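Flestus gripper: right finger lags on open after homing
Print this page | E-mail this thread
Filed under: Workshop builds > Grippers and end effectors > Solved
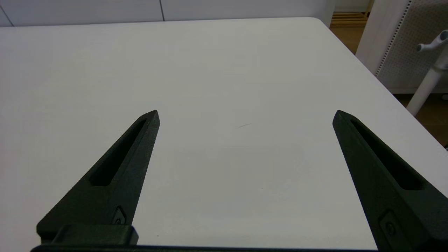 Wrist camera view, fingers open, table clear.

Opened by: Vesna Stoyanova
Date: April 25, 2018
Hardware: Flestus parallel gripper kit, printed fingers, Kälin servo, Tandport controller board
Status: Closed

Problem

After homing, the gripper is told to open fully. The left finger goes to its stop right away. The right finger starts late and sometimes stays short of its stop until the next command. Closing is fine. The arm is bolted to the bench in our shared workshop and nothing else on it has changed since February, when I put on the current fingers.

It does not happen every time. I ran the open command in sets and wrote down what I got by watching the carriage from the side, because the camera doesn't see the rack.

What I tried

1. Power cycle and rehome. No change.

2. Checked the open limit in the Tandport settings. It was 1,000, as it should be. Dropped it to 800 to see if the servo was hitting something at the end of travel. The late start was still there, so I put it back.

3. Swapped the servo cable for the spare. No change. Put the old one back and taped it down again, as the spare is too short to reach with the wrist turned.

4. Took both fingers off and ran the gripper bare. Both carriages moved together, every time. I ran this one longer than the others to be sure.

5. Put the left finger back alone. Fine.

6. Put the right finger back alone. Late start came back.

So the fault follows the right finger or the way it is mounted. Servo, cable and board are off the list.

7. Fitted the right finger from the older set with the same screws. Late start still there.

8. Fitted the same older finger with new screws, 3 mm shorter. Late start gone.

Cause

The right mounting screw was too long. When tightened all the way, the end came through the carriage and rubbed on the guide rail. There is a bright line on the rail where it had been touching. The left side had a shorter screw in it. Both came out of the same bag, which I had refilled from the Piltport assortment without sorting it first.

With the finger off there was no screw in the hole, so the bare test looked good.

Fix

- Shorter screws on both sides.
- Wiped the rail, took the burr off with a fine stone, one drop of light oil.
- Original right finger back on. The finger itself was never the problem.
- Rehomed and saved the zero again. It had moved a little.

Ran the open and close cycle for the rest of the evening at normal speed. No late starts. I also tried it with the wrist turned to each side and pointing straight down, same result.

Still open

The camera mount has a bit of play in it and I had to line the view up again after all the screw work. I will write that up in its own ticket.

The kit instructions list one screw length for all 4 finger holes, but that is for the stock metal fingers. Printed ones with a thinner base need something shorter. If you print your own, measure the base and the carriage together before you pick a screw. I have added a note to the parts drawer.

Closing this one. Reopen if it comes back.

V.S.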